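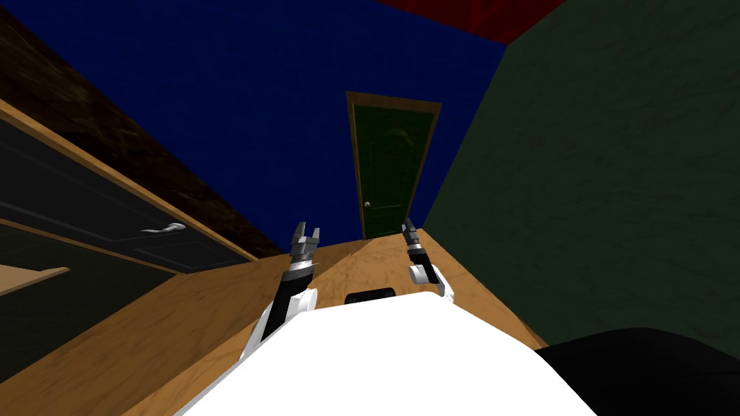 Light wooden floor against a blue wall.

Plusemo Floors: Frequently Asked Questions

Which kinds of floor do you renew?
We sand and finish solid wood floors, and also layered wood floors if the top layer is thick enough. We do not work on vinyl or on tiles. If you are not sure what you have, please send us one short piece left over from the laying, or let us look at an edge near the door.

How long must I stay out of the room?
After oil, you can walk in socks the next morning. After lacquer, please wait until the second morning. Furniture can return after 4 days, but carpets need more patience, and we ask you to keep them rolled up for 30 days. We know this is long. The finish needs air to become hard, and under a carpet it does not get much of it.

Can you sand only the part that is damaged?
Sometimes. With an oiled floor a small place can be repaired and after some months it is difficult to find. With a lacquered floor you will always see the border, so we advise to do the full room.

Will my floor become darker?
A little, yes. Every oil makes the wood warmer in color. Drollitz Natural changes it the least of the oils which we keep in the shop. We make a test in a corner before we start, and you decide when it is dry.

Matte, satin or gloss?

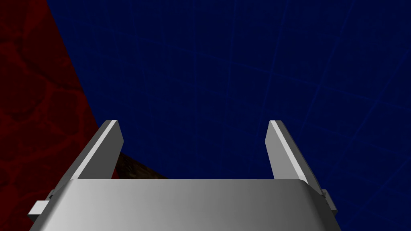 Most of our customers choose satin for living rooms and matte for bedrooms. Matte looks the same from everywhere in the room and it forgives small scratches. Anything with more shine will change its tone across the surface. On a floor you notice the same effect when you stand opposite a window. Some people like this very much, others are disturbed by it, so please look at our large sample boards and not only at the small ones in the folder.

Do you move the furniture?
We move tables, chairs and empty shelves. Pianos and aquariums we do not touch. Curtains should be taken down before we come.

Is there much dust?
Our machines have suction, but fine dust remains. Cover your books and close the doors of the cupboards.

How should I clean the floor afterwards?
Use a broom or a vacuum cleaner with a soft brush, and a cloth which is almost dry. Do not use steam. For oiled floors we sell a soap from the Vukadinović workshop, one cap in a bucket of lukewarm water.

Where can I see samples?
In our showroom in Jindik, at number 71, entrance from the yard. We open at 9:30 in the morning. In August the showroom is closed, but we answer email.

What if I cancel?
Until the materials are ordered it costs nothing. After this we charge for the opened cans only.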